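Jun 4, 2020
To: denemholm-users list
Subject: Re: [denemholm-users] Step monitor reports "placed" while the gripper is still closed

Replying to the list and not off-list, as the same question has come up under two other subject lines. Quoted text is trimmed to the parts I answer.

The stills are from the burger rig: overhead, wrist, and two from the front camera. I refer to the streams as top, wrist and front from here on, matching the topic names in the Denemholm launch file.

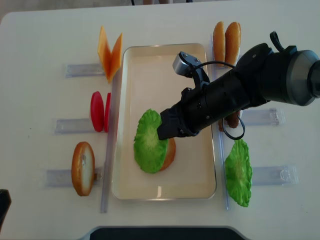
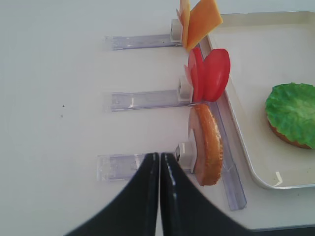
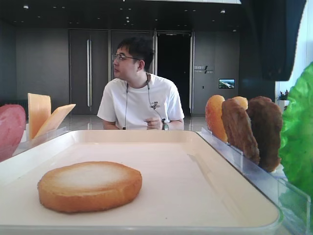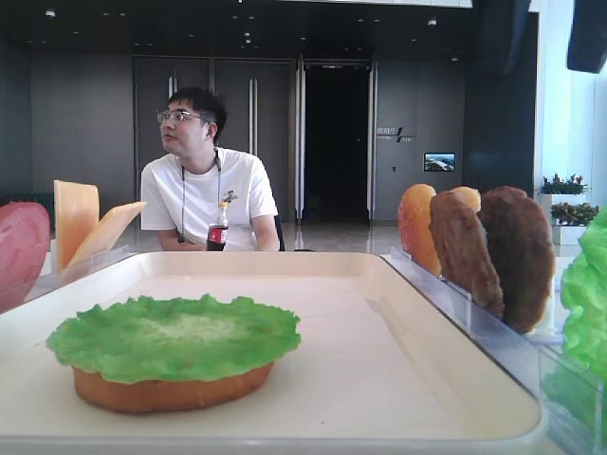 The front pair: bottom bun only in the first, lettuce on the bun in the second.

> We are running the sequencer from the 2 branch with the stock
> step monitor. The monitor declares a step "placed" when the
> ingredient classifier sees the new item on top of the stack. On
> our bench this fires while the fingers are still in contact. The
> planner then starts the retreat and drags the slice with it. Is
> this a timing fault or is the monitor meant to work like that?

It is meant to work like that, in the sense that somebody wrote it that way and it passes its tests. I would call it a design fault. The classifier answers the question "what is the topmost item in the stack region". It does not answer "has the item been let go". The two were treated as one because the first version of the monitor was written against recordings in which the arm was already clear of the tray before the label was taken. With the arm over the stack, the topmost item can be right well before release is complete.

What you want is two conditions, held separately:

1. stack_state: the ordered list of items in the tray, as estimated from top and front.
2. release_state: open, closed or unknown, from the gripper's reported width and, if you have it, the wrist stream.

The step is complete when stack_state has the expected item on top and release_state has been open for the length of the dwell parameter. In the current head the dwell is step_monitor.release_dwell_ms and defaults to 1,000. That is long. It is set that way so that people who upgrade get a slow system and not a broken one. You can bring it down once you have looked at your own logs. Please do look at them first.

> The top camera loses sight of half the stack when the arm comes
> in from the right. We get a burst of "unknown" and then the
> state jumps. Would moving the camera help?

Possibly, but I would not start there. Any overhead position will have the arm across it for part of the motion. The monitor should expect to lose the view and say so. There are two things to check.

First, occlusion masking. The monitor takes the joint state, projects the arm model into the top view and marks those pixels as not usable. If the fraction of the stack region left over falls below min_visible, the top estimate is held and its age counter starts. It is not replaced by "unknown". If you are seeing bursts of "unknown", the mask is either switched off or built from the wrong arm description. The usual mistake is a description with no camera bracket and no cable. The arm model then stops at the gripper body, the cable is left in the usable pixels, and a thin dark curve across a brown item does the classifier no good at all. Add a padded volume for the cable. It need not be accurate. I use a capsule and make it too fat.

Second, the age counter. Held estimates expire after max_age_ms, default 2,000. If your approach and retreat together take longer than that, the held value expires in the middle of the motion and you get exactly the jump you describe. Raise it, or slow nothing down and let front carry the state meanwhile.

> Front camera: worth having? It sees everything side on and we
> get false "lettuce" from things that are not in the tray.

Worth having. From the side you can see layers, which from above you can only infer. Lettuce on a bun from above is a green shape with some brown at the edge; from the front it is one thing on top of another.

The false detections are a region problem. The front view takes in a good deal that is not the tray: the spare items standing in their holders, the room behind and whatever is in it. A detector trained on "lettuce leaf" will find the leaf waiting in the rack at the side and will also have opinions about pot plants. Do not try to train this out. Set a tray polygon for front in the station file and throw away every detection whose lower edge lies outside it. The lower edge matters. If you test the box centre, a tall item standing behind the tray can put its centre inside the polygon and get through.

The same file wants a second polygon for each holder. Those detections are useful, but for inventory and not for stack state. Keep them on a separate topic. In the old layout they shared one, and the consumer was supposed to sort them by the region field. Half the consumers never did.

> We turned the wrist camera off as the closed fingers fill the
> bottom of the view and the detector treated them as a patty.

There is a static mask for this. It lives in the same directory as the wrist calibration and is a one-bit picture, white where the fingers may be. You need one for closed and one for open, and the node picks by gripper width. If you have changed fingertips, make new ones; the old pair will be wrong at the edges. The script is tools/make_finger_mask. It asks you to open and close the gripper over a plain white surface, which most of us have under the tray in any case.

I would turn it back on. The wrist stream is the only one of the three that sees the holder from close by at the start of a pick, and the pick is where most of our faults begin. The holders are clear plastic. Depth on them is poor, and the plane fit sometimes locks on to the tabletop seen through the rail. We stopped using depth for the rail altogether. The pick pose comes from the coloured item in the wrist view plus a fixed offset from the station file, and the rail is a collision object at a surveyed position. If somebody knocks the rail, the pose will still follow the item but the collision object will not, so there is a check that compares the two and refuses to start if they differ by more than the tolerance. It is a refusal and not a warning. It was a warning until November, and the log shows how much good that did.

Where items stand one behind another in the same holder, the detector tends to merge them into one box. For cheese and tomato this shifts the pick centre towards the back of the group, by an amount that depends on how far the slices have splayed. Set pick.front_instance to true and it will use the edge of the frontmost slice. It costs a little time per pick. There is no good reason to leave it off, and I shall change the default in the next release unless somebody objects.

> Last one. Is there a reason the planner commits to the whole
> recipe at the start? If the lettuce lands off centre we would
> like it to replan and not carry on.

The planner commits to the order. It does not commit to the place poses, or should not. Each place pose is worked out when the step starts, from the current stack estimate. What is missing is any use of the offset between layers. The estimate includes it (stack_state.items[n].offset_xy, in the tray frame), but the Kubíček solver ignores it and aims every layer at the centre of the bottom bun. That is fine until a layer is off to one side and the next item lands half on it and tips.

There is a patch on the fadbridge branch which does two things. It aims the next layer at the centroid of the top two items, and it adds a "nudge" action that the planner may insert when the offset goes over a limit. The first part is sound and I would like it merged. The second part I am less sure of. In 19 trials on our rig the nudge fired 2 times, and one of those made the stack worse. Two firings is too few to argue from, but they do not make me want it on by default. If people with a Brokulex controller could run the branch with nudge.enabled set to false and post the offset logs, that would let me merge the first part on its own.

One warning for those users: the Brokulex driver reports commanded width and not measured width unless report_measured is set. With commanded width, release_state goes to open the moment the command is sent, and you are back to the original fault with an extra second of waiting on top. Set it before you touch the dwell.

For the original poster, the order I would do things in:

a. set report_measured, if it applies to you
b. update to head, leave the dwell alone
c. fix the arm description, check the mask overlay in top
d. tray and holder polygons for front
e. finger masks, wrist back on
f. then shorten the dwell

Logs from after step c would be useful even if you get no further. Please attach the station file with them, as I cannot tell anything about regions without it. Compressed is fine. The list strips attachments over the size limit without telling the sender, so put the bags somewhere and post a link.

The documentation for release_dwell_ms still gives the unit as seconds. It is milliseconds. I have a fix for that page waiting to go in.

--
denemholm-users mailing list
To unsubscribe or change your settings, use the list information page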